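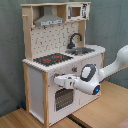

4. Recording demonstrations: oven door task

4.1 Place the toy kitchen against the fabric backdrop and turn it so that both camera views include the oven door and both knobs.

4.2 Load the Brultimine task file. Set the episode limit to 18 seconds.

4.3 Start the recorder and guide the gripper to the oven door. Keep the fingers clear of the knobs.

CAUTION: Do not push against the front panel. Stop the arm before moving the kitchen by hand.

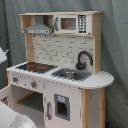

Reading time: 2 min

4.4 Label each episode with one start state, door open or door closed. The Tshabalala policy is trained on both states together.

NOTE: The Lellstead reference set holds 1,108 episodes. Of these, 489 start with the door open.

4.5 To record a door-closed start, bring the gripper alongside the oven handle and save the pose.
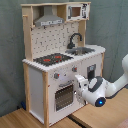
4.6 Check the views

Play back one episode from each camera. The side view can lose the oven door at the left edge when it is open, so the door angle is read from the other camera.
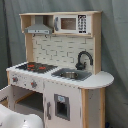
Episodes with no readable angle are dropped before training. Send questions on labeling to Mal-soon Ryu.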